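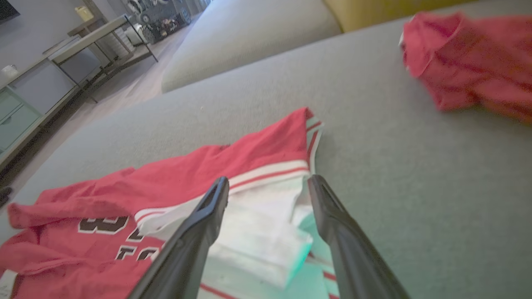

Okay, I have been wearing the new loupes for three weeks and I can't stop talking about them, so you're getting a whole post!

For anyone who found this blog through the sourdough posts (hi, more bread soon), I'm a dental hygienist. I spend my working day looking into a small, dark, wet space that moves, and for most of my career I did that with scratched hand-me-down loupes from school and whatever the overhead light felt like giving me. I knew they weren't great. I had gotten so used to tucking my chin down to find the sweet spot that I thought the ache between my shoulders was just what late afternoon felt like.

Then the Lobo rep came through our office in Panier with a case full of sample frames, and I tried on a pair between patients. I looked at my own thumbnail and said something I can't print here.

What I ended up ordering is the Lobo deflection style, where the scopes are angled so the lenses bend the view down for you. You sit up straight, look more or less ahead, and there's the mouth. It is so strange the first day. My hands were in one place and my face was pointed in another, and I missed the tray completely when I went to put down a scaler. I'd been warned that it takes a while, so I started with just the exams and the easy polishes and went back to the old pair for anything with deep pockets. By the second week I was using them for everything, and by the end of it I'd put the old ones in a drawer.

The fitting was a bigger deal than I expected. They measure how far your eyes are from where you really work, and the trick is to sit the way you WANT to sit and not the way you've been sitting. I got that wrong the first time! I hunched out of pure habit, the rep measured the hunch, and we had to do it over with my coworker pressing a hand flat between my shoulder blades. If you're getting fitted, please bring a bossy friend. Also bring your own stool height, by which I mean measure it with a tape before you go, if the fitting isn't at your own office. Mine was at work and we still had to argue about it.

Prescription: yes, I had mine put in. It added a bit of waiting and I'd do it again in a heartbeat. I used to wear contacts for work and by lunch they felt like potato chips.

Now, the light. I went back and forth on this one for ages. The Lobo headlight is lovely but it was more than I wanted to spend after the loupes, so I got the Tusari clip-on, the cordless one, for $700. It sits on the bridge and runs off a little pod on each side, and you turn it on by touching the front with the back of your wrist (so no dirty glove on it, which my infection control brain loves). It came with 2 sets of pods. One is always on the charger and one is on my face, and I swap at lunch. I've had it die on me once, in the middle of a quadrant, and that was my own fault for skipping the swap to finish a burrito.

What I love about it is the color. Our overhead lights are cool and kind of blue, and everything under them looks like a fish counter. The Tusari is warmer, and I can tell inflamed tissue from merely grumpy tissue so much faster. Calculus on the back side of the lower front teeth practically waves at me. I found a ledge of it on a patient I've been seeing for years and felt both thrilled and extremely guilty. 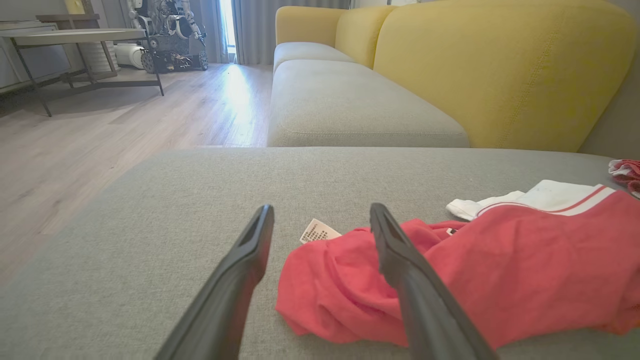 Something red on the chaise.

Things I don't love, to be fair about it. The whole setup is heavier than my old one. It's fine while I'm working, but I get a dent on my nose that lasts through dinner. I tried the silicone nose pads that came in the box and then a softer pair from Dirkik, who make all kinds of little replacement bits for eyewear, and the Dirkik ones are much better – squishier, and they wipe clean without going cloudy. They come 20 to a bag, so I'm set for a very long time and the whole office has them now too.

The cleaning is also fussier. You can't soak them, you can't spray them directly, and the amber composite shield on the light comes off if you so much as look at it. I wipe with a damp disinfectant cloth, let it sit for the contact time on the label, then go over the lenses with water and a microfiber. I keep the microfiber in its own baggie after getting prophy paste on one and smearing it beautifully across both scopes.

And the strap! Wear the strap. I thought it looked goofy and went without it until they slid off my head and into my lap during a set of bitewings. No damage, but my heart stopped.

My neck, though. I drove home last night and checked my blind spot without turning my entire upper body like an owl with a grudge. I've been doing yoga for that neck for years – so many downward dogs – and a pair of angled lenses did more for it in three weeks. I'm still doing the yoga, I just complain less on the mat.

Next on my wish list is a saddle stool. There's one in the back operatory that I keep stealing when the dentist is out and I'm getting very attached to it. If you have one you like, tell me in the comments, and please say how tall you are, I'm short and all the reviews seem to be written by giants.

Filed under: Hygiene Life, Gear I Love
20 comments
3 shares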